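Phone-Free Sundays, Two Months In

Back in January I told you all I was going to try going without my phone on Sundays, and a bunch of you wrote in to say good luck (and a couple of you to say I'd never make it to lunch). Well, today is 20/03/2022 and I'm still at it! I slipped twice, once for a bus schedule and once for a recipe I could've found in a book.

The first few weeks were rough. I kept patting my pocket all morning like I'd lost my keys. What helped was a tip from Leonidas Triantafyllou, who runs the Saturday book swap: pick one spot, put the phone there face up and switched off, and leave it until bedtime. No drawer, no hiding it. He says hiding it just makes you go looking, and I think he's right.
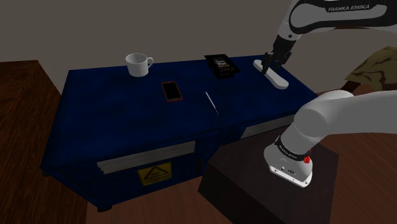
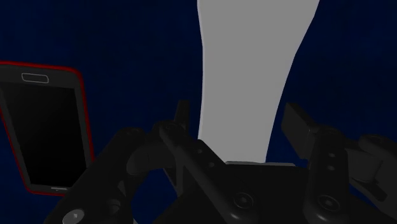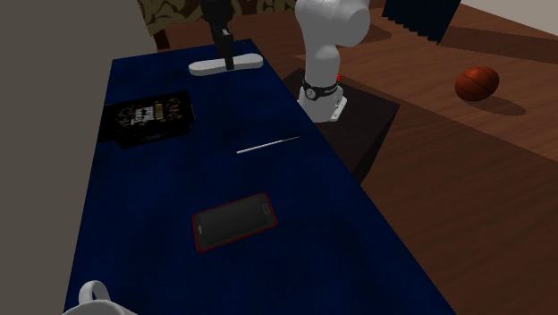

Dark blue all the way through this set, with the red-rimmed phone in all three.

What Do You Do All Day?

I get this one a lot. Mostly I walk. There's a loop out past the old Jutex building and back along the canal, and it takes me however long it takes, because I don't wear a watch either. I've read more since New Year's than I did all last fall, including a 949-page family saga I'd been using as a doorstop. I'm also teaching myself to make flatbread, with very mixed results, and the smoke alarm has opinions.

The one thing I do miss is music. I dug out an old radio and it picks up a single station clearly, so now I know far more about county softball than I ever planned to.

Want to Join In?

Thirteen of you are already doing some version of this, which makes me so happy. If you'd like to give it a go next Sunday, we're meeting afterward at Bolik for coffee and a show-and-tell of whatever you got up to. Bring your knitting, your half-fixed lamp, your terrible watercolors. Just tell your family first so they don't panic when you go quiet. I forgot to do that, and my sister called my neighbor.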